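Kapitel 7
Textilien im Haushalt: Falten, Legen, Stapeln

Lernziele: Sie können erklären, warum weiche Gegenstände für Maschinen schwieriger sind als starre. Sie kennen die Teilschritte des Faltens und können beurteilen, was eine Erfolgsquote über die Alltagstauglichkeit aussagt.

7.1 Stand der Dinge

In Kapitel 6 ging es um Gegenstände, die ihre Form behalten. Eine Tasse bleibt eine Tasse, egal wie man sie anfasst. Wer ihre Lage und ihre Ausrichtung kennt, kann den Griff planen und ausführen. Bei einem Handtuch reicht das nicht. Seine Form hängt davon ab, wo es gehalten wird, worauf es liegt und was im Schritt zuvor mit ihm geschehen ist.

Die Frage, ob Maschinen inzwischen Wäsche falten können, wird meist zu allgemein gestellt. In Großwäschereien laufen Faltmaschinen für Bettlaken und Tischdecken im Dauerbetrieb. Die Wäscherei Plitberg, deren Zahlen wir in diesem Kapitel mehrfach verwenden, legt auf einer einzigen Linie 790 Laken in der Stunde. Die Laken haben dort alle dasselbe Maß und werden von Hand an zwei Ecken eingehängt. Von da an übernimmt die Anlage. Das Schwierige, nämlich das Suchen der Ecken im Wäschehaufen, erledigen weiterhin Menschen.

Im Haushalt fehlt diese Vorbereitung. Die Stücke sind verschieden groß und verschieden dick, und gefaltet wird dort, wo gerade Platz ist.

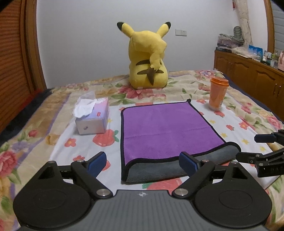 Abb. 7.1 Faltaufgabe auf einem Bett. Die vordere Kante des violetten Tuchs ist umgeschlagen, die graue Unterseite liegt dort offen.

Abbildung 7.1 enthält mehrere Schwierigkeiten, die uns im Folgenden beschäftigen. Die Unterlage ist eine Tagesdecke mit Rosenmuster, darauf liegt ein weiteres, mit Erdbeeren bedrucktes Tuch. Ein Bildverarbeitungssystem muss also gedruckte Konturen von echten Stoffkanten trennen. Eine Matratze gibt außerdem nach, wenn Finger von oben darauf drücken. Auf einer festen Tischplatte ist die Höhe der Unterlage bekannt, auf einem Bett muss sie während der Bewegung geschätzt werden.

Hilfreich ist dagegen der Farbunterschied zwischen den beiden Seiten des Tuchs. Wo Grau zu sehen ist, liegt die Unterseite oben. Bei einem einfarbigen Handtuch fehlt dieser Hinweis, und das System muss den Umschlag aus Schatten und Höhenunterschieden ableiten.

7.2 Die Teilschritte

Hưng Doãn und Dorothy Catterall haben für das Projekt Listis eine Einteilung vorgeschlagen, der wir hier folgen. Sie unterscheiden Vereinzeln, Ausbreiten, Greifen der Kante, Umschlagen und Glätten. Die Einteilung ist grob, aber sie macht deutlich, an welcher Stelle ein Versuch scheitert. In den 3.000 protokollierten Versuchen des Projekts entfielen die meisten Abbrüche auf das Greifen der Kante. Die Finger fassten ins Leere oder nahmen die Unterlage mit. War die Kante einmal sicher gefasst, gelang das Umschlagen in der Regel.

Für das Umschlagen eines rechteckigen Stücks werden üblicherweise 2 Greifer eingesetzt. Mit einem einzelnen geht es auch, doch dann hängt die freie Ecke durch und landet selten dort, wo sie hingehört. Arbeiten zwei Greifer zusammen, müssen sie gleich schnell sein und den Abstand zueinander halten. Ziehen sie auseinander, verrutscht das ganze Tuch. Kommen sie sich näher, wirft es Falten.

Die Größe des Umschlags ist ein eigenes Problem. Ein schmaler Streifen rollt sich bei dickem Stoff leicht ein und bildet einen Wulst. Erst wenn die Kante weit genug über das Tuch geführt ist, legt sich die obere Lage flach.

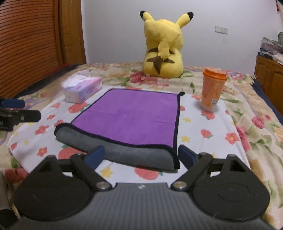 Kann ein Haushaltsroboter heute einen Korb Wäsche ohne Aufsicht wegräumen?
Für einzelne, bereits ausgebreitete Stücke ist die Aufgabe weitgehend gelöst, für einen gemischten Korb noch nicht zuverlässig. Es fehlt vor allem am Vereinzeln und daran, dass die Systeme einen misslungenen Griff selbst erkennen und wiederholen.

7.3 Was eine Erfolgsquote aussagt

Angaben zur Leistung solcher Systeme sind nur vergleichbar, wenn die Ausgangslage bekannt ist. Der Hersteller Huanca zählt einen Versuch als gelungen, wenn das Handtuch am Ende in vier Lagen liegt. Bei Ternance gilt zusätzlich eine Zeitgrenze von 40 Sekunden, und der Versuch beginnt mit einem zerknüllten Stück. Beide Quoten stehen in Prospekten nebeneinander, obwohl sie Verschiedenes messen.

Für den Alltag kommt eine weitere Größe hinzu – die Zahl der Eingriffe. Wer bei jedem fünften Handtuch aufstehen und nachhelfen muss, kann die Wäsche ebenso gut selbst legen.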